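Furnival Residence Hall: Luggage and Storage FAQ

How many suitcases may a resident store?
One per resident. The luggage room at Furnival has 245 spaces, assigned in order of application.

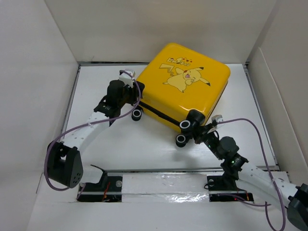

Applications are made at the Orham Street desk and remain valid until the end of December.

May items be left inside a stored suitcase?
Yes, provided they are clean and unbreakable under normal handling. Mugs should be wrapped in clothing. Cords should be coiled and tied.
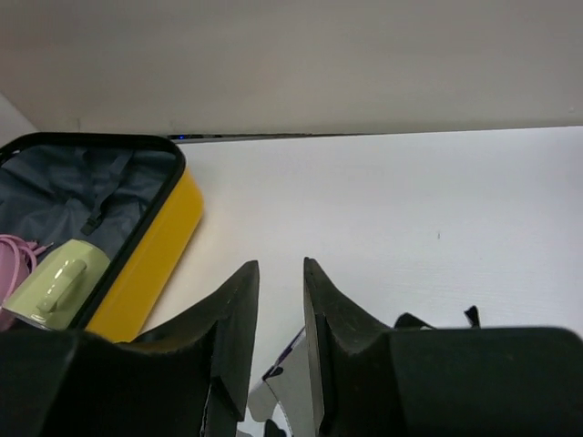 Open suitcase with a mug and a pink coiled cord inside.

Food, liquids and batteries are not accepted.

How should a suitcase be identified?
Attach the tag issued by the desk to the handle.

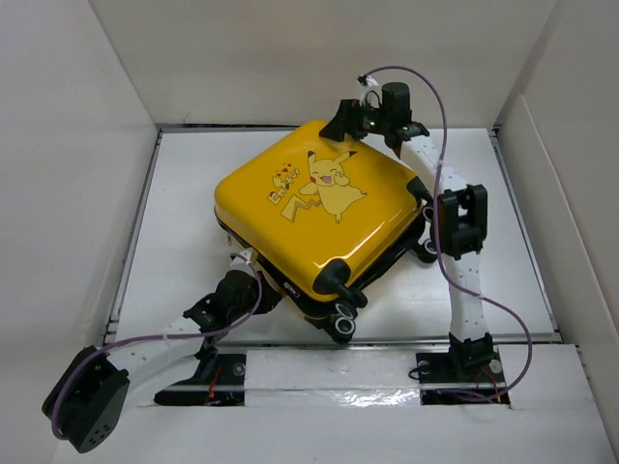

Tags carry the resident's name and room number and must be readable without moving the case. A printed lid, such as the Pikachu design on the yellow case, may be noted on the application but does not replace the tag.

Whom should I contact about a missing item?
Trevor Hebden, Residence Office, extension 2148.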